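Slide 5 – hems and dark cloth

Start with the returns figures. Last January, 40 of the 83 garments sent back to Bindby had a hem problem. Most were trousers. Pause for questions, then move on to thread choice.
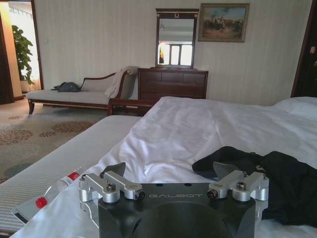
Thread choice comes down to what the customer will see at arm's length. Dark cloth is the hard case. With black fabric like the piece on the slide, I match the thread by daylight and go one shade darker if in doubt. Pass the Dubey sample card around now – it takes a while to reach the back.

Slide 6 – pressing

Three minutes at most. Use a cloth, lift the iron, don't drag it. Mention that Sekar Sutanto has the handout.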